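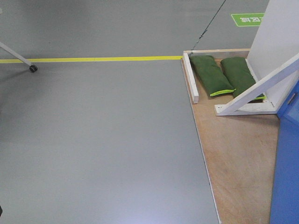

Shop floor chores, and who gets to do them

I spent a day in May at Markley asking one thing: can a machine tidy up yet? Well, sort of! Lifting is fine. Anything soft and lumpy is still a pain (ask me about the six tries it took to pick up one cushion).

Two green bags lying side by side on the board, lime trim at the ends. I'd move both with one hand and a coffee in the other.

My favorite bit of floor, yellow line and all. Sweeping that open stretch I'd happily hand over tomorrow.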